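Library > Working with Data Tools > Part 2 > Chapter 5

Chapter 5: What a dashboard leaves out

Makers of chart software like to say that their product lets the data speak. Data does no such thing. Someone chose which rows to load, which dates to drop and where the axis starts, and a dashboard hides those choices better than a plain table does.

Take the case we return to in this chapter. In May the port office at Kosholm bought Windimine, a reporting tool, and was promised that 80 per cent of staff questions would be answered without help from an analyst. Feven Hailu, who had to make it work, asked how the figure had been reached. It came from a survey of 50 users, all of them picked by the seller. We doubt that it means much.

Her colleague Fenna Prins was kinder to the tool, and some of her points are fair. Filters are quick. Sharing is easy. Whether anyone reads what is shared is a different matter, and section 5.2 looks at the login records.

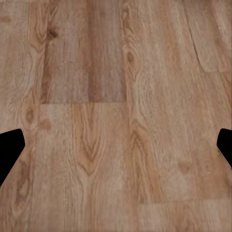
Fig. 5.1 Two black gripper fingers over a wood-grain floor (computer rendering).

Before reading on, write down one chart you trusted this year and say who made it. Keep the note, as you will need it for the exercise on missing rows.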